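Sovby Trail Condition Records 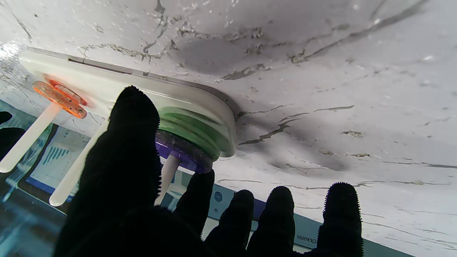
README, last revised 29 October 2020
Maintained by Nanna Dalsgaard

This file covers the trail condition records for the Sovby side of the Flerkusmont loop. Read it before you make a map out of them. The last person who made a map first and read second sent two trail crews to fix a drainage ditch that had been filled in years ago.

What you get

One table, trails.csv, with 694 rows. Each row is one report on one stretch of trail. There are 17 stretches, numbered from the lower parking lot up to the ridge and back down the creek side. The numbers follow the old wooden markers, so stretch 7 sits between two stretches that don't touch each other. I didn't choose that and I'm not going to renumber it.

Columns

stretch: the marker number
surface: dirt, gravel, rock, boardwalk or other
mud: none, some, bad
blowdown: yes or no, meaning a tree across the tread
width_in: tread width in inches at the narrowest point
source: walker, crew or Pesex
note: whatever the person wrote, spelling included

Where the reports came from

Most are from walkers who filled out a card at the trailhead. Walkers report mud when they have the wrong shoes on. I would treat "bad" from a walker as meaning "some" unless a crew report backs it up. Crew reports are better, but crews go where they have been told there's a problem, so the quiet stretches barely show up.

The Pesex rows came out of a phone app that was supposed to replace the cards. It was tried in June and I remain unconvinced. It put several reports in the middle of the creek, and it fills in width_in with 900 when the box is left blank. Throw those values out. I left them in the file so you can see how often it happens.

Known problems

"Other" under surface covers everything from bark chips to old carpet.
A missing blowdown value does not mean no tree. It means the box wasn't checked.
The Blöndal bridge is counted under both stretches it joins, so any report on it appears twice.
Elevation was dropped. Two people measured it and I believed neither of them.

What it's good for

Deciding where to go look. If three crew reports in a row say a stretch is muddy, it probably needs planks or a better ditch. I would not use the table to rank trails, to argue that horses do more damage than bikes, or to claim the trail is getting better. People have asked me for all of those, and the records can't carry it.

Corrections

Send the stretch number and what you saw there. Please don't send a general feeling about the trail. If you want a row changed, say which row and who walked it. Rows are never deleted. A corrected row gets "fixed" at the front of its note, and the old wording stays after it.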